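3.2 Housings and the cost of opening them

Most of the repair shops in our survey did not complain about electronics. They complained about cases. Of the 19 owners interviewed in Cedonia, nearly all said that getting a small appliance open took longer than fixing it, and several charged a flat opening fee before they would look inside. Balogun and Ugwu found the same pattern among fan repairers in an earlier study, where cracked housings were the main reason a working motor was thrown out.

Screws were rarely the problem. A shop keeps drivers for the common heads and can drill out the rest. Molded edges are harder to deal with, as the joint gives no sign from outside of where to press or how far a wall will bend. Owners learned this model by model – usually by breaking one.

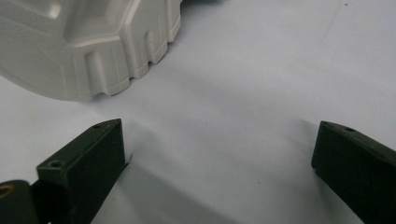
Figure 4. Off-white molded plastic part with rectangular tabs and recessed slots along its lower rim.

Prices followed from this. At the Dauda market, a opening fee of 400 was typical for a kettle or blender, and a replacement housing could cost ten times that, or roughly 4000. Customers who heard the second figure often left the appliance behind. Owners then kept it for parts, and two of them had shelves given over to lids and bases alone.

We asked each owner what they would change. Fashola's coding of the answers (Section 2.4) puts spare housings first and printed opening guides second. Lower prices for parts came third – a result we return to in Section 5, where sellers of used parts are treated separately.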